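Changes to the Cirenden Reading Room

2022-06-13

Readers of this page will be aware that the Cirenden Reading Room has been preparing to move its local history collection to the ground floor. The collection consists of 3,946 items, of which 278 are parish maps too large for ordinary shelving. The maps will be the last to move.

Requests for items should be made in writing until October. Each reader may consult up to 24 items in a day, as before, and the Saavedra letters remain available by appointment only.

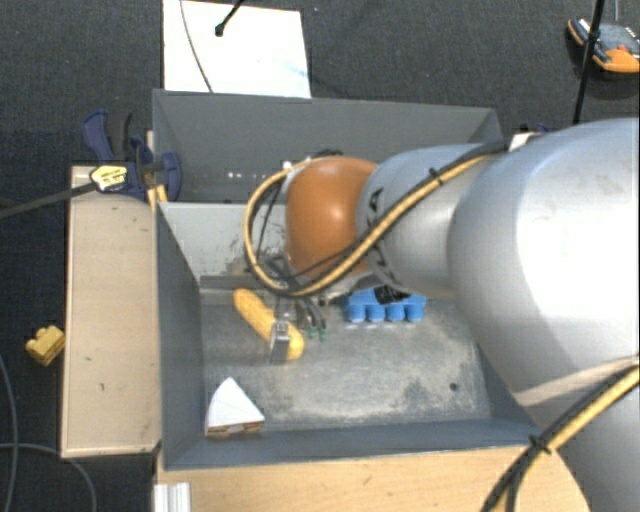 The index has also been revised. Entries for Gritow, formerly divided between two headings, are now held under one, and the old card numbers have been kept beside the new. I have found the revised index easier to use – particularly for the field names – although several farms are still entered under spellings that have long been out of use.

Corrections are welcome and may be left at the front desk. They should give the item number and, where possible, the source relied upon. The next entry on this page will deal with the tithe records.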